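Running the gripper table at an open day

Quick guide, written up after our July one. 110 visitors through in an afternoon, so you want this sorted before doors.

1. Set up early. Both hand-held grippers charged, spare cable out. Wipe the pads. Dust on them and things slip.

2. Check the markers. The square plate on the side needs to be clean and flat to its mount, no fingerprints. If the tracking jumps about, look here first.

3. Pick an easy job. We use the lockers. Open a door, put something in, shut it. People get it straight away. Leave the keys in the locks, otherwise you'll be hunting for them all day.

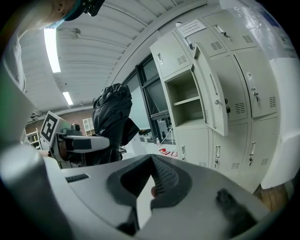
Udum Robotics Club, Westeo Workshops

Nine compartments in that bank, three rows of three. Open one door before you start and keep the shelf inside clear. Stand close, but leave room for the door to swing.

4. Do one slow run yourself. Talk while you do it. Then hand over.

5. Visitors' turn. 70 seconds each, no more, or the queue backs up to the stairs. Squeeze gently, the pads do the work. Kids usualy better than the parents.

6. Save each run. Name it with the Sevar sheet numbers, not your own. We lost 57 runs to bad names last time.

7. Pack away. Grippers in their cases, lids shut, keys counted back in. Batteries on charge overnight, seperate shelf.

Slot list for the next one is by the door.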